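工作记录 / 缴费通道组
2025年1月14日

接着昨晚没写完的往下写。昨晚困得厉害，只在本子上留了一句“挂起单先别动”，今早看到这句，还好看懂了，所以今天尽量写得啰嗦一点，免得过一阵子自己都不认得。

先说背景，给后面接手的同事看。Poltudura 这边的水电燃气缴费，走的是 Fultidari 的聚合接口，代理商那头主要是 Drollico 的门店在用。店里的人收了现金，在后台输户号，点缴费，我们先扣代理商的预存余额，再把单子推给 Fultidari，等它回调告诉我们成了还是没成。话费充值走的是另一条路，跟今天这件事没有关系，别混在一起查，我上午就混了一次，白看了好久的日志。

每天夜里 Chin 会把两边的账拉下来对一遍。Chin 这个对账服务年纪不小了，最早只对话费，后来才加上的缴费，里面有不少写法是照着话费的脾气来的，比如它默认一笔单子几分钟之内总会有个结果。话费确实差不多如此，水费可完全没这回事，有些水司是攒一批才入账，慢的时候要等到第二天上午。这一点在 6 月那次改造的记录里其实提过，我当时读过去了，没往心里去。

昨天这一批缴费单总共 3,127 笔。Chin 跑完以后，挂在“处理中”的有 518 笔，比平时多出一大截，它就把这些全部当成超时，生成了一张待退款清单。幸亏退款那一步还是要人点确认的，我看着数目不对就没点。要是点了，等水司那边慢慢入账，就变成户头上钱到了，代理商的钱也退了，这个窟窿得我们自己填。想想后背有点凉，也有点庆幸当初没图省事把确认那一步拿掉。 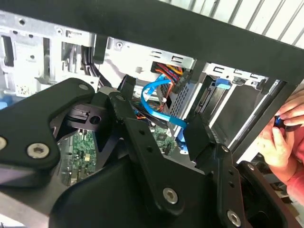 夹爪近景，连杆和内六角螺栓

上午做的事按顺序记一下。

先把待退款清单冻结，状态改成“人工复核”，这样 Chin 今晚再跑也不会碰它们。改状态是在后台一页一页勾的，没有直接动库，慢是慢了点，但每一步都有操作记录，以后查起来心里踏实。

然后用 Fultidari 的查单接口把挂起的单子重新问了一遍。它的查单有频率限制，问快了会返回一个看着很像“订单不存在”的错误码，文档里写在很靠后的地方。我第一轮就中了招，跑出来一堆“不存在”，差点以为单子根本没推过去。后来把间隔放宽，同一批单号再问，大部分就老老实实返回“已受理”或者“已入账”了。这个坑请务必记住：查单返回“不存在”，隔一会儿再问一次，两次都一样才能当真。已经在 Chin 的说明页最上面加了一行，字体也加粗了，哈哈。

放宽间隔问完一轮，绝大多数都有了下落，真正跟 Fultidari 对不上的剩下 84 笔。这些我导成了表，放在共享目录里今天的文件夹，列的顺序是：我方单号、对方流水号、户号后四位、缴费类型、金额、我方状态、对方状态、备注。户号只留后四位，完整的不要往表里贴，也不要截图发群里，这个老问题我就再唠叨一遍。

对不上的单子看下来，大致是几种情形，先按自己的理解写，后面有新发现再改。

最多的一种，是对方已经入账，我们这边没收到回调。查了网关日志，傍晚那段时间回调地址有一阵子响应很慢，Fultidari 等不到应答就按它的规矩重试，重试几次仍然没等到，就不再推了。这类单子补一个成功状态就行，代理商那边会看到缴费凭证，店里可以补打小票。

另一种是我们扣了款，单子压根没推出去，卡在队列里。这类要退，而且越早退越好，店里的人可能已经在被顾客催了。退之前先把队列里那条消息作废，顺序不能反，反过来的话消息有机会又被捞起来发出去。上午我在测试环境试了一下这个顺序，消息作废以后再重启消费进程，没有再发，记在这里备查。

还有一种比较麻烦，户号填错了，水司那边拒收，Fultidari 返回的失败原因是一串乱码。乱码应该是编码的问题，他们用的编码和我们解的不一样，转一下就能看清，写的是“户号与区域不匹配”之类的话。这种本来可以当场告诉店员的，结果让人家白等一个晚上，很不好意思。编码转换的小改动我已经写好，等复核。

最让我上心的是重复扣款，表里有 2 笔。都是 Drollico 门店提交的，同一个户号、同一个金额，前后脚两张单子。我猜是页面转圈太久，店员又点了一次。按理说防重那一层应该拦得住，可它的键里带了提交时间，精确到秒，隔一秒再点就成了新单子。这种写法放在话费那边问题不大，因为话费页面点完按钮就变灰，缴费页面没有变灰，两边一凑，漏洞就出来了。这两笔已经单独标红，先跟 Fultidari 确认对方是否真的入了两次，确认完再决定是退余额还是转成预存。别急着退，燃气那笔如果真入了两次，有的顾客倒愿意留着下个月抵。

中午吃饭的时候一直在想防重键该怎么改。去掉时间肯定不行，有人一天里真的会给同一个户号缴两回同样的金额，比如给老人家充预付费电表，一百一百地充。后来想到的办法是让页面打开时先领一个一次性的编号，提交时带上，同一个编号只认第一次。店员要再缴一笔，就得重新打开页面，自然会换新编号。这个改动要动前端，也要动接口，Drollico 那边有自己的收银界面，还得跟他们对一下字段。先写在这里，别忘了。

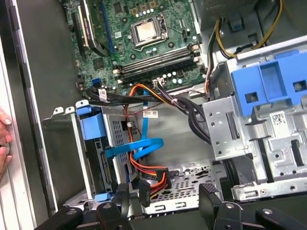

阅读时间：约 8 分钟

下午主要是改 Chin。

改动其实不大，把“超时多久算失败”从一个统一的数，拆成按缴费类型来配。电费沿用原来的，燃气放长一些，水费放到次日中午以后再判。拆的时候发现代码里有三处地方各写各的超时，有一处甚至写死在查询语句里，怪不得上回调了配置觉得没起作用，当时还怀疑是缓存，冤枉人家缓存了。现在三处都改成读同一份配置，改完在测试环境拿昨天的数据重跑，待退款清单明显短了，水费那些都乖乖留在“等待入账”里。

另外给清单加了一道闸：挂起的笔数如果比前几天的平均高出太多，Chin 只出报表，不生成退款清单，并且给值班的人发一条提醒。高出多少算太多，我先填了个比较保守的值，跑一阵子看看会不会太爱叫。宁可它先吵一点，咱们再慢慢往松里调。这个提醒的文案也改了，原来那句“对账异常请处理”实在太笼统，半夜收到谁都不知道要处理什么，新的会写明哪种缴费、挂了多少、最早的一笔是几点的。

回调那边也看了一眼。傍晚响应慢，跟报表导出撞在一起有关系，那会儿代理商们习惯关店前导一遍当天的流水，导出和回调用的是同一组连接。最干脆的做法是把导出挪到只读库去，今天来不及，先把导出的并发压低了一档。代理商可能会觉得导出慢一点，客服那边我已经打过招呼，有人问就说请稍等，文件好了会在下载页出现，不用反复点。

代理商佣金的事也顺带提一句。佣金是按成功单算的，刚才那些补成成功的单子，佣金会在今晚结算时一起补上，不需要手工加。有同事上午问是不是要另外发，不用，千万别手工发，手工发了晚上还会再来一遍，到时候往回扣就难看了。代理商对扣佣金是很敏感的，换成我也一样。

剩下没做完的，列一下，谁有空谁领，领了在后面写个名：

重复扣款的单子，等 Fultidari 回复，回复了先改表里的备注再动账。
失败原因的编码转换，等复核，复核完跟下一次小版本一起上。
一次性编号的方案，写成一页纸发给 Drollico，字段名先别定死。
缴费页面的按钮点完要变灰，这个最简单，也最该早做。
报表导出迁到只读库，需要先量一下只读库的延迟，延迟太大代理商会以为丢单。
Fultidari 的查单频率限制，问问他们能不能给不同的错误码，估计要磨一阵子。

今晚 Chin 照常跑，新的超时配置已经上了。我会看着它跑完再睡，明早谁先到，麻烦先打开报表看水费那一栏，数字要是还高，先别慌，等到中午再看一次，中午还不下来再来叫我。待复核的那批在后台用“人工复核”这个状态就能筛出来，筛的时候日期记得往前拉一天，默认只显示当天的，我下午就因为这个以为单子全没了，吓一跳。

补一条：共享目录里那张表我开了两个版本，带“旧”字的是放宽查单间隔之前导的，里面一堆假的“不存在”，看新的那张就好，旧的过几天我来删。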